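Oct 15, 2018

The Tralley mattress and bedding pickup is coming back, and I for one have been waiting for it since spring. If you live anywhere near Tralley you know what a pain it is to get rid of an old mattress. You can't leave it at the curb, the regular truck won't touch it, and the transfer station on the Prernier road wants you to haul it over yourself, which is great if you own a pickup and not so great if you drive a hatchback like mine.

So the town has signed up with Gudard, the same hauler that does our yard waste, for a second round of home pickups. They start in December and cost $16 per mattress, box springs included if you put the two out together. The first round last year took in 405 mattresses, and there was a waiting list by the end of the second week (I was on it — I never did get the call).

This time there are 1,750 slots, so I'm feeling pretty good about my chances. You sign up at the town office or by phone, they give you a pickup day, and you leave the thing on your porch or just inside the garage by seven in the morning. It has to be bagged. The town office has the big plastic bags for free, and hardware stores carry them too if you can't get there during office hours.

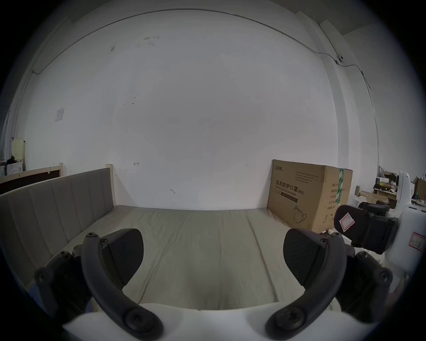

One reader wrote in to say that the bagging rule is the part that tripped up her whole street last time. Half the houses had put their mattresses out bare under the porch roof, thinking that was good enough, and the crew drove right on by. She'd like the town to put the rule in big letters on the confirmation card, and I think she's got a point! I passed it along and was told the card is being redone.

The other new thing this year is bedding. Clean sheets, blankets and towels can go in a separate clear bag, up to two bags per house, and there's no charge for those. Anything in decent shape goes to the Beneš thrift shop on the square, and the worn stuff gets cut up for rags. I've got a closet shelf full of flat sheets whose fitted halves wore out years ago, so you can guess what I'll be doing this weekend. Pillows and comforters aren't part of it, sorry. The shop has no room for them and the rag people don't want the filling.

They do ask that you fold things before you bag them. It doesn't have to be pretty — mine certainly won't be — but the shop sorts everything by hand on one long table, and last winter's coat drive left them with a back room you could hardly walk through.

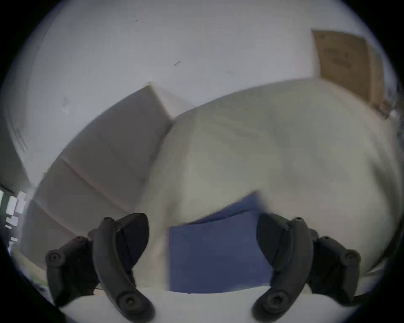
Can renters sign up, or does it have to be the property owner? Anyone with a Tralley address can, and in apartment buildings each unit gets its own slot. You'll need to bring the mattress down to the front entry yourself, though, as the crew won't do stairs.

There were 308 names down already when I called the office, and they'd only been taking them for a few days. If you were on last year's waiting list you don't move up automatically, so you do have to call again. I checked twice because I was hoping for a different answer. The office closes at four, and the line was busy most of the morning, so try after lunch.

Recent items
Prernier road bridge down to one lane again
Leaf bags: what Gudard will and won't take
Beneš thrift shop adds evening hours
Library book sale moves to the school gym
Where to park during the Tralley harvest supper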